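Equipment planning for robotic manipulation

Equipment planning for robotic manipulation is the process by which a laboratory, school or small firm decides what to buy, in what order, and from which budget. It covers arms, grippers, software licenses, spare parts and staff training. In many plans a simulation stage comes before any hardware order, so that reach and gripper choice can be studied while prices are still being collected.
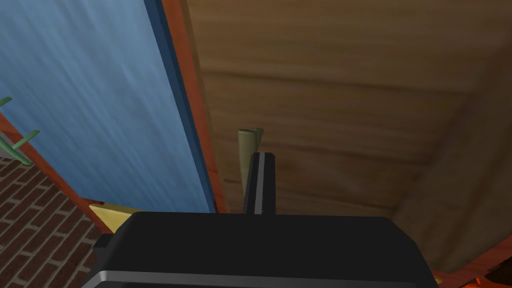

Does a simulation license belong in the equipment budget?
Most institutions enter it there as a recurring cost, kept apart from the one-time purchase of hardware.

Budget structure

Purchase price is usually the largest line, but running costs - service contracts, replacement finger pads, insurance - continue for the life of the equipment. The Pistulstead plan, prepared by Ott Vītola and Shaimaa Salem and dated 2021-12-23, set aside 2000 dollars a year for spare parts and allowed 90 days for delivery. Quotations were requested from Skidik and Vivar. A third supplier, Ķēniņš, was asked to price training only.

Single-arm and two-arm systems

A two-arm system costs more to buy and to maintain, and it needs a larger clear area.

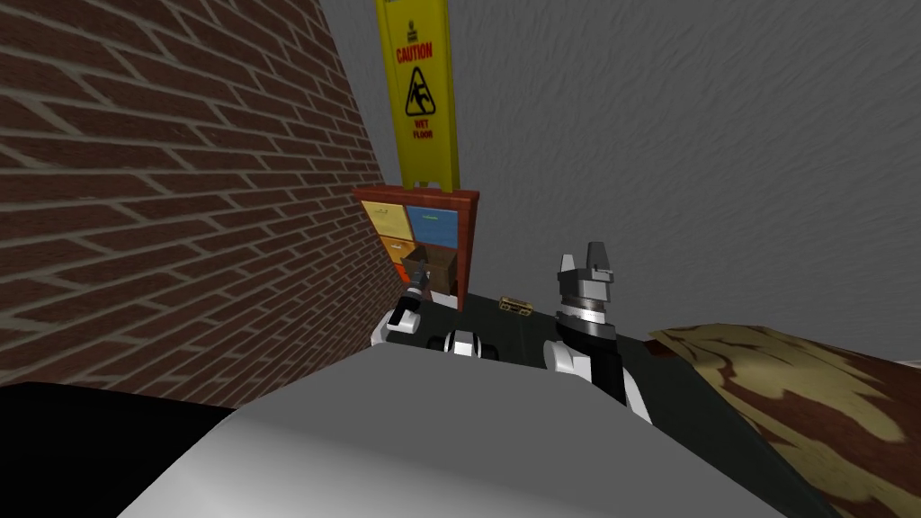 It also requires more programming time, which planners often underestimate. At Pistulstead the second arm accounted for roughly 43 percent of the hardware estimate and was moved to a later phase, with a review due the following August. Floor loading, power supply and emergency stops were costed in the first phase.

See also: Life-cycle costing; Procurement; Robot end effector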